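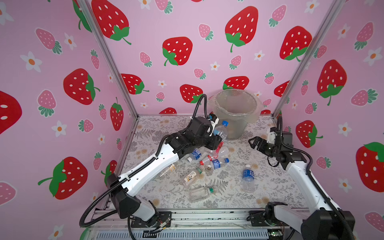

*Strawberries and white flowers on pink walls, fern fronds on the mat.*

# The Return of the Printed Wall

When Paula Roman was a child in Tarneo, her grandmother's kitchen had a paper with small brown teapots on it. The teapots went from the floor to the ceiling, and behind the door somebody had pasted one strip upside down. She used to sit on the floor and look at these wrong teapots while the soup was cooking. Today she is 43 and she draws wallpaper for a living.

"I don't remember what we ate," she told me. "I remember the teapots."

Her studio is on the second floor of a former school on the edge of town. It carries the name Pascu, after the street where she rented her first room. She sells mostly fruit and garden plants, in colors which ten years ago no shop would have put in the window. Her most popular design is called Arari, a climbing bean with orange flowers, and people order it for bedrooms, for hallways and, in one case, for the inside of a wardrobe.

For a long time it was different. In the apartments of my friends all the walls were white, or the gray that is almost white. The landlords liked it, and the people who sold apartments liked it even more. A pattern was considered a risk. If you had inherited one, you spent a weekend in May with a steamer and a scraper, and you found under it another pattern, and under that one sometimes a newspaper.

Liviu Dobre has spent much of his life with that scraper. He is a paperhanger, the son of a paperhanger, and he works in Tarneo and the villages near it. For several years, he says, he did almost only removals. He took down roses, stripes, hunting dogs, a whole harbor with sailing boats. He kept a piece of each in a flat box under his bed, and when Paula opened her studio he brought the box to her on a Tuesday morning and left it there for a month.

She went through it slowly. What interested her was how the old designers hid the repeat. Every printed paper has a repeat, the distance after which the drawing starts again, and a bad one can be seen from the door. Your eye catches one large leaf, then the same leaf again, and soon you see only a row of leaves marching across the room. A good one takes longer to find. In the harbor paper she needed most of an afternoon, and she found it only because of a seagull.

She draws her own plants by hand, at full size, on sheets taped to the floor. After this she cuts the sheets through the middle, changes the places of the halves and fills the holes that appear. It is an old method. She has tried to do it on the computer and says the result was correct and a little dead.

The printing is done in Clastedard, four hours away by train, in a hall where the machines were first bought for gift paper. I went there with her in the spring. The rolls come out warm and have a smell like wet chalk. Paula walked beside the machine with a strip of approved color in her hand and stopped the work two times, both for a green. I could not see the problem. The man at the machine said that he could, but I think he was being polite.

A roll from Pascu is not cheap, and she knows it. Many customers take only enough for one wall, or they paper the smallest room in the house, where three or four rolls are enough. Liviu approves of this. In his experience, people are braver in small rooms. He has hung lemons in a toilet for a retired judge, and a forest with owls in a pantry where the owner keeps only jam and one chair.

He has also some advice, which he gives to everybody. Buy one roll more than you calculated. Check that the number of the batch is the same on all of them, and do it in the shop. Begin beside the window and go toward the darkest corner, so the place where the pattern does not meet will be where few people look. Do not trust that the corner is straight — in an old house it never is — and hang the first strip by a plumb line.

I asked him whether he believes the fashion will stay. He was smoothing a seam in a hallway at that moment, and he finished it before he answered. He has seen over 50 patterns go out of fashion, he said, and he has been paid for all of them, once to put them up and once to take them down.

Paula does not like this answer very much. She would prefer that the bean stays. But last winter she redrew the teapots from memory, in brown and also in dark blue, and they will go to Clastedard with the next order. In each roll there is one teapot that hangs upside down. So far two shops have written to report the mistake.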